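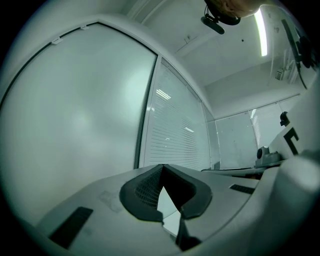

Matt white plastic with dark grey padding. A faint greyish smudge shows to the left of the opening.

Brever drops white, and Clitside has opinions

The kettle maker Brever will stop selling its products in white from November, ending a habit that has lasted as long as the company has and annoyed its customers for nearly all of that time. Kettles, toasters, bread bins and the small fan that only seems to be bought by people's aunts will come instead in a shade called Oat.

Oat is beige. The company would prefer that we didn't say so, and its four-page guide to the change manages not to use the word once, although "warm", "grounded" and "breakfast-adjacent" all get an outing.

The decision follows a survey of 144 households in Clitside, where Brever has its only factory and where it is difficult to find a kitchen without something of theirs in it. Of those asked, 109 said they had at some point scrubbed a white appliance and made it look worse. A further 18 said they had never cleaned theirs at all and were perfectly happy. The remainder presumably own black ones.

"White is a lovely colour for one afternoon," said Oi-ling Wan, who runs the firm's design office. "Then someone picks it up. We have tried shiny white, matt white and a white with a bit of blue in it to fool the eye. People have hands, and we can't design around that."

Matt finishes have been the particular villain. They photograph well and look expensive in the shop, but the slight roughness that gives them their soft look also holds on to grease, newsprint and whatever it is that comes off the inside of coat pockets. Wiping moves the mark along. Wiping harder polishes the spot, leaving a clean shiny patch that is more noticeable than the dirt was.

Brever's help line has long advised a damp cloth and a drop of washing-up liquid. Callers have long replied that they had tried that. Siu-fong Peng, who answered those calls for six years before moving to the accounts department, described the conversations as "very polite, and all the same". Among the remedies she was told about were toothpaste, bicarbonate of soda, a school rubber, white bread rolled into a ball, and correction fluid. The last was from a landlord.

Not everyone is ready to let go. At Skurko, the hardware shop on the market square, owner Pin-yu Kwan has ordered 40 of the last white kettles and stacked them by the till under a handwritten sign reading LAST OF THE WHITES, which has brought in two people asking about wine. He expects to sell the lot by Christmas.

"People say they want a colour that hides the dirt, but then they start wondering what it's hiding," he said. "My mother won't have a brown teapot in the house for that reason. She thinks it's getting away with something."

Rival firm Schmieder, which went over to grey some years ago and has been quietly smug since, wished its competitor well in a short statement that mentioned its own grey toaster three times.

There is also the matter of what happens to half-finished matching sets. Hsin-yi Hsueh bought her white Brever toaster in the spring and was saving up for the kettle. She has been told that Oat "sits beautifully alongside" white. She held the colour card against her toaster for this newspaper and was quiet for a while.

"It looks like the same toaster after twenty years in a pub," she said.

Brever says spare parts in white, including lids, knobs and crumb trays, will stay on sale until stocks run out. Owners may find that a new lid on an old kettle draws attention to the kettle.

Paint specialist Shih-chieh Yen, who advised on the new shade, defended it stoutly and said it had been tested against tea, coffee, butter and gravy, with the marks judged hard to see from an arm's length in all four cases. Asked how it had done against tomato sauce, he said that testing was continuing.

The new range goes on sale at eight in the morning at the factory shop. Visitors are asked not to touch the display models.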